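Tenow questions "tidy home" promises as it publishes guide to soft-sided storage

PRURNBY, June 17, 2020 – Household advice service Tenow has today published a free guide to choosing and looking after soft-sided fabric storage, and it begins by asking whether most people need to buy any more of it.

The 35-page guide, Soft Sides, covers fold-flat boxes, zipped bags, hanging pockets and other fabric containers sold for bedrooms, playrooms and hallways. It follows a survey of 800 households in and near Prurnby, carried out in February, which asked people what they kept in their fabric storage and when they had last taken it out.

Many of the replies were not encouraging. People wrote of bags bought to sort out a cupboard and now taking up a shelf of that cupboard. Others had boxes that stood up well in the shop and leaned as soon as anything went in them. Several could not say what was in the container at the bottom of the pile, and one household found a second set of the same boxes, still folded, inside the first.

"A bag does not tidy a room. You put things in it and then you have a bag," said Ruoxi Ye, who wrote the guide. "Some of these products are perfectly good. I have used a few of them for years. But the claims made for the whole category have got well ahead of what a piece of cloth with a zip can do, and we would like people to read them with one eyebrow up."

Tenow bought 30 soft-sided containers at ordinary shop prices for the guide and used them in the homes of its own staff. They held bedding, toys, winter coats and, in one case, a large amount of wool. The guide does not name a best buy. Tenow says it considered doing so and decided that a single household's use of a single box was thin evidence for telling anyone else what to spend their money on.

What the guide offers instead is a way of looking a container over before paying for it. It suggests starting at the corners and the seams, well before the colour or the number of pockets.

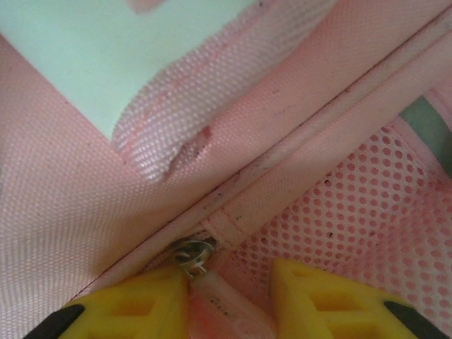 Photo: Mokov / Tenow

Seams finished with a raised bound edge, like the pink one in the photograph, get a section to themselves. Piping gives a seam a neat look and shoppers tend to take it as a sign of strength. The guide is doubtful. It advises running a thumb along the stitching beside the piping and checking that it carries on at the same spacing right into the corner, where fabric panels come together and where the person sewing has the least room to work.

Tabs and rings are treated with similar caution. A folded fabric tab stitched into a seam can be handy, and so can a small metal ring at a corner, but the guide asks readers to find out what each is for before trusting it with any weight. If the instructions do not say it is for hanging or lifting, Tenow's advice is to assume it is not. A gentle tug with the bag empty will show whether the stitches open up around the base of the tab. It will not show what happens after a year of use, and the guide says as much.

Small print comes in for some grumbling too. Faint, tiny characters on pale plastic are no help to a shopper standing in an aisle, and the guide asks makers to put care and use instructions somewhere they can be read without a magnifying glass.

Tenow's office at Valtonen House will also run a month of drop-in tables where people can bring a fabric container with a pulled seam or a loose fitting and be shown how to mend it by hand. Places are limited to 10 at a time. Staff will say so if they think a mend is not worth the thread.

Sólveig Þorgeirsson, who will lead the tables, said she expected to talk a few visitors out of buying replacements.

"People come in apologising for a torn corner, as if they had been careless," she said. "Quite often the seam was narrow to begin with. A row of backstitch will hold it for a good while. I can't promise it will look nice, and I do get asked."

The guide also deals with washing, a subject on which Tenow found the usual advice vague. "Wipe clean" appears on plenty of products with no word on what to wipe with. The authors suggest plain water and a little washing-up liquid on a hidden patch first, followed by drying with the container open and the flaps up. Metal fittings should be dried with a cloth. Nothing should go in the machine unless the label says it can, whatever a video may have claimed.

On the matter of how much storage a home needs, Soft Sides gives no number. It proposes that readers empty one container they already own, put back what they would miss, and leave the shopping for another day. Tenow accepts that this is dull advice and that it was available before the guide was written.

Soft Sides is free to collect from Tenow at Valtonen House, Prurnby, or can be sent by post on request. A large-print version is available. No maker or shop paid towards the guide, and the containers bought for it have been given away, apart from two whose zips failed.

ENDS

Notes to editors

Tenow gives free advice on household goods, repairs and running a home.

Ruoxi Ye and Sólveig Þorgeirsson are available for interview. Please contact the Tenow press desk, Valtonen House, Prurnby.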